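# Office Water Dispenser: Care Notes and Image Set

12 shares
2 comments

## What is in this folder

This folder holds the care notes for the floor-standing water dispenser on our side of the office, plus a small set of pictures of it. The notes were started by Kvido Tichý and are now kept up by Danica Říha. People in the Gasteo and Jelínek offices, who share our supply contract, use the notes too.

Contents:

- README.md (this file)
- notes/cleaning.txt
- notes/jug_change.txt
- notes/faults.txt
- images/ (60 files, JPEG)
- log.csv

The text files are short. Most of what they say is repeated below, so if you only want to know how to change a jug you can stop after that section.

## The unit

It is a top-loading dispenser. The jug goes in neck down and feeds a tank inside the body. There are two taps in the alcove, hot with a red ring on the left and cold with a blue ring on the right. You work each one with the white lever on top of it. The lights are on the top panel.

Units of this kind are sold with different patterns and different panel text. The notes apply to the other ones on our floor as well, but check the position of the taps before you rely on them. One of the units at Jelínek has hot on the right, and Njål Eide has put a label on that one.

## Changing the jug

1. Turn off the heating switch on the back.
2. Lift the empty jug straight up. There is usually a little water left in it, so have a cloth ready.
3. Wipe the collar and the area around it with a clean damp cloth.
4. Wipe the neck of the new jug and peel off the sticker over the cap. Leave the cap itself in place.
5. Tip the jug over in one move and set it down on the collar.
6. Wait until the bubbles stop, then run the hot tap until water comes out steadily.
7. Turn the heating back on.

A full jug is heavy. Ask for a second person. Jahangir Ekanayake keeps the delivery sheet and can say when the next load is due. We order 12 jugs at a time from Bultier and the empties go back on the same truck.

Some people leave the delivery bag on the jug to keep dust off. That is fine as long as the plastic is kept clear of the collar.

## Cleaning

Weekly:

- Wipe the levers, both taps and the inside of the alcove with warm water and a drop of dish soap.
- Take out the drip grille, rinse it under the kitchen tap and dry it. Scrub between the bars with the small brush.
- Wipe the front panel with a soft cloth. No scouring pads. They dull the plastic and the marks stay.

Every 6 weeks:

- Drain both tanks through the plug at the back.
- Fill with descaling solution (we use Gunon, the citric kind) and leave it for 60 minutes.
- Drain, then flush 2 times with fresh water from a jug.
- Write the date and your initials in log.csv.
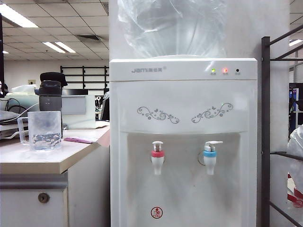
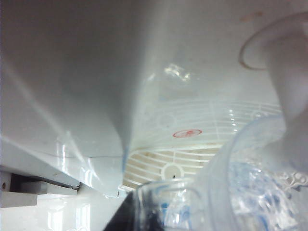

## Faults we have had

**Slow cold tap.** Usually air in the line. Hold the lever down until it clears. If it does not clear, the jug is not seated properly.

**Hot water not hot.** Check the switch on the back first. It gets knocked when someone moves the rack. If the switch is on and it still has not heated up after half an hour, tell Kazimír Murín, who has the service number.

**Water on the floor.** Nearly always the drip tray. It was emptied late several times in July and ran over onto the tiles. A cracked jug can also do it, and in that case the water keeps coming, so lift the jug off and put it in the sink.

**Plastic taste.** Reported after one delivery only. We sent two jugs back to Bultier and got replacements. No reports after that.

## log.csv

Four columns: date, task, initials, remark. The task column uses "jug", "wipe", "descale" or "fault". Older rows have the task written in full and have not been cleaned up. If you sort by task, those rows end up at the bottom.

The remark column is free text and may be empty. Please do not use commas in it. The file was made by hand and has no quoting, and a comma pushes the rest of the line into a column that does not exist.

## Using the images

The images are for use inside the three offices. They are not retouched. Some were taken with office lighting that leaves bright streaks on the white plastic, and this can hide small marks, so they should not be used to judge how clean a surface is.

There are no pictures of the back of the unit or of the drain plug. Danica Říha has asked for these to be added, along with one of the switch.

## Changes

- 22 July 2021: descaling interval changed to 6 weeks. It was longer before and there was scale in the hot tank when Kazimír drained it.
- Drip tray overflow added to the fault list.
- Jug order size corrected.

Corrections go to Danica. If you change a text file in notes/, change the matching section in this file too.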